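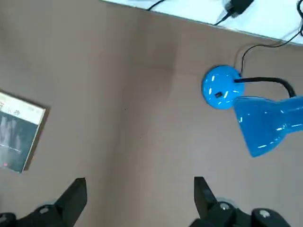 The Memby gripper over the tabletop, fingers open, with the blue desk lamp and a paperback in reach.

Memby (home-built robot arm)

Memby is a tabletop robot arm with a two-finger gripper and a small camera at the wrist. I built it over two winters, first at home and then at Nusau, the shared workshop I belong to. This entry is part of the Nusau project wiki, and since I'm the one who built the thing, I'm writing it in first person (the wiki rules allow it, I checked).

Name

Memby was the label on the parts drawer where the first motor lived. It stuck. Older pages call the arm "the Trularine arm" after the kit the joints came from, so if you find that name in the build logs, it's the same machine.

Design

The joints are from a secondhand Trularine kit, and pretty much everything past the wrist is mine. The fingers are black with wedge-shaped tips, and the bolts are right there on the upper surface where I can get a wrench on them. I had a much prettier version with hidden fasteners and I hated it! Every change meant taking the whole hand apart.

The camera looks down past the fingers, so both tips stay in view at the bottom of the picture. I moved the bracket more times than I want to admit before settling on that. With the tips in view I can tell where the hand is pointing without doing any math, and the software uses them too, as a check on its own idea of where the gripper is.

The controller is an Aoki board. It's slow to start up and the connectors are fussy, but it has been steady once running. Total cost was roughly $400, of which $300 went to motors.

Work area

Memby works over a plain brown surface. Flat, dull colors are easiest on the camera – I started on a white tabletop and the glare drove me nuts. Brown isn't perfect either. A crease can look like the edge of an object if the light hits it right, and I still get a false hit now and then.

For practice I use ordinary household stuff. A paperback is harder than it sounds: it lies flat, there's nothing to grab from above, and the fingers have to come in from the side. A gooseneck lamp is a different kind of trouble. Glossy plastic throws little highlights back at the camera, the neck bends any way it likes, and the cord can snag a finger. My rule at Nusau is that anything with a cord gets moved slowly, and I keep one hand near the stop button.

Software

There are 2 modes. In manual mode I drive the arm from a game controller and it records the moves. In replay mode it repeats a recorded move, with small corrections from the camera. Replay is fine for pushing and nudging, so-so for picking things up.

Known problems

The left finger closes a hair before the right one. I've shimmed it, and the shim works loose. The wrist also droops when the arm is stretched all the way out, so keep things close to the base if you're borrowing it.

Last edited October 21, 2020. See also: Aoki board setup; Trularine joints, cleaning and grease.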